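Budgeting for a first arm - what did you forget to put on the list?
Small Shop Automation > Buying and Planning

benchrat_lou
Posted August 3, 2025

Hi all, longtime reader, first real post. We're a small group at Sungate and we finally got the go-ahead to plan for our first arm. The work is tabletop kitchen stuff: toast, mugs, bowls, getting things on and off a tray. Nothing heavy and nothing fast.

I've got three quotes for the arm and gripper and I feel okay about those. What worries me is everything else. My boss wants one number by the end of the month and I just know I'm going to forget half of it. What did you end up buying that wasn't on your first list? And does anyone budget for the props, or do you just bring things from home?

gearlash
Cables. Cables, cable ties, longer cables, and then the cables you have to buy again. I'm only half kidding. Our first year at the Morkport shop we bought a very nice arm and then ran everything to it with whatever was in the drawer. The connector near the wrist is what got us - every time the joint rolled over it tugged a little, and one day the gripper quit talking to us. Get spares of anything with a threaded coupling on it, and get them with the arm. Waiting two weeks for one cord while the whole bench sits there is no fun at all.

marnie_k
Second the cables. On the props, please give them their own line! People laugh at me for this, but a toaster is a wear item if an arm is poking at it all day. Buy more than one of the same model on day one, because by March the store won't carry it anymore and then your knobs and slots are all in a different place.

I'd keep the kitchen stuff cheap and sturdy. Enamel mugs and bowls are great, they take a bump and keep going. And get a tray with a raised rim so things don't wander off the side.

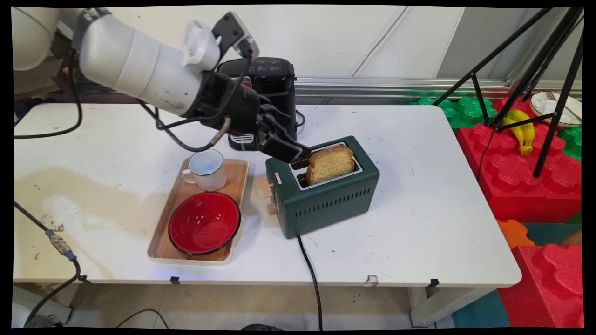
The other thing I'd set aside money for is the table. We went with white tops and they look rough pretty quickly, with stains and scuffs all over. I don't mind, but if you have visitors coming through you'll want to plan on swapping the top now and then. Ours is an easy swap, thank goodness.

Oh, and outlets! Count how many things on the table have a cord of their own. A toaster and a coffee maker on the same circuit as your computers is a bad afternoon waiting to happen. We paid an electrician for that and I wish I'd done it before the arm showed up.

two_left_gloves
I'm going to disagree a bit about buying all these extras up front. You don't know what you need until you've run the thing for a month. We padded our first budget with 1000 dollars of "just in case" parts and most of it is still in the bags. I'd buy the arm, the gripper, one camera mount, one table, and hold the rest back as a lump sum you can spend later.

gearlash
That works if your place lets you hold money back. Ours doesn't. If it isn't spent it's gone, so I'd rather have bags on a shelf.

two_left_gloves
Fair enough. Lou, find out which kind of place you're in before you do anything else, I guess.

orkance_refugee
I used to do purchasing at Orkance so I'll be the boring one. Ask each seller what shipping costs if the arm has to go back for repair, and who pays. Ask how long they'll keep selling the fingers for that gripper. We had a Laizer two-finger unit and the fingertips were cheap, but the smallest order was a box of 50. Fifty! For one bench!

Also leave yourself time in the plan. We said three weeks from delivery to doing useful work and it was roughly double that, mostly moving the camera and re-routing cords.

marnie_k
Ha, we would have split that box with you.

benchrat_lou
This is so helpful, thank you. I had zero for props, zero for the electrician and one spare cable, so the number is going up. And I asked - we're a spend-it-or-lose-it place, so I'm with gearlash on the bags. One more question while I've got you: did anyone get the service plan from the seller, or do you do your own fixes?

gearlash
Own fixes, except for the joints. Wouldn't touch those.

orkance_refugee
Took the plan for the first year and dropped it after that. Get the renewal price in writing before you sign, ours jumped.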